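Teleoperating two five-fingered hands: notes on the bottle task

2/28/18
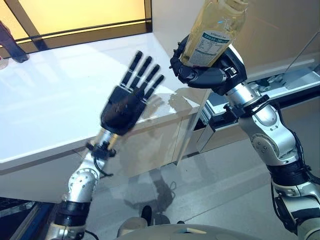 I have been putting off writing up the hand retargeting because I kept changing it. It has now stayed the same for 3 weeks, so it gets a post.

The short version of the setup, for anyone who skipped the earlier ones: the operator wears a pair of gloves and a tracker on each wrist. The wrist pose drives the arm through inverse kinematics, and the glove drives the fingers. The view from the robot's head goes to the operator's headset. Everything is logged at the control rate, and the logs are what we train on. The logging program is called Givgate, for reasons that predate me.

The wrist part is fairly boring. The finger part is where the time went.

Joint angles or fingertips

The first version copied joint angles. Read the bend of each human finger, scale it, send it to the matching robot finger. It is easy to write and it feels good when you wave the hand around in free air. It is poor at gripping. A human palm and a robot palm have different proportions, so when my fingertips meet my thumb the robot's stop short of each other, or go past.

The second version, which Lleucu Beddoe wrote over a few evenings in July, solves for fingertip positions relative to the palm instead. Pinches close properly. The cost is that the solver occasionally picks a strange posture for the middle joints, and the operator sees a finger move in a way their own finger did not. People find this quite disturbing and they let go of things.

What we run now is a blend. When the thumb and fingers are far apart, joint angles. As they get close, fingertip positions take over. The crossover is a smooth ramp and the width of the ramp is the only number I still fiddle with. Too narrow and the hand twitches on closing. Too wide and you are back to the first version for anything bigger than a marker pen.

Power grasps on a drink bottle sit in an awkward spot, as the fingers wrap and the tips never come near the thumb in any tidy way. For those, the joint angle side does nearly all the work, and I have stopped trying to improve on it. The fingers close until the current limit and stay there. A thin-walled plastic bottle will dent if the limit is set for a mug, so there are separate limits per task, kept in a text file that I should put under version control.

The idle hand

This took longer to notice than it should have. In a one-handed task the operator does whatever they like with the other hand. Glenys Ormsby keeps hers open and fairly still. I let mine drop and half curl, and apparently I scratch my ear. All of that is in the demonstrations, and a policy trained on them will learn it along with the rest. Our first bottle policy made small pointless movements with the left arm at the moment of the grasp, copied faithfully from me.

We considered freezing the unused arm in software. Glenys was against it, on the grounds that most of the tasks we care about end up needing both hands, and an operator who has been trained to ignore one of them picks up bad habits. So the rule is that the idle hand stays open and inside the camera view, palm in whatever direction is comfortable. Demonstrations that break the rule are tagged and left out of training. In the last full session I threw out 23, most of them mine.

Delay

Glove to finger motion is fine. The video is worse, and it is the video that decides how fast people can work. New operators overshoot, wait, correct, overshoot again. After 2 sessions most of them settle into a slower reach with no corrections, and that is also the data we want. I now discard everyone's first session without looking at it.

Braten, the arm controller, used to filter the wrist target as well, adding its own lag on top. I took the filter out and moved a lighter one upstream, next to the tracker. The arms are a little noisier at rest. Reaches are noticeably cleaner.

Still open

The thumb. Its base joint has less travel than mine and I have no mapping I like. At present it saturates and the operator learns where the end is.

Calibration. Each person has to do a short set of poses before starting, and the result drifts as the gloves shift. Recalibrating every half hour or so helps, but it breaks up the session and people hate it.

Handing an object from one hand to the other. We have only a few usable demonstrations. Lleucu has a branch for it under the name Ghauri, and I have promised to test it before I touch the ramp width again.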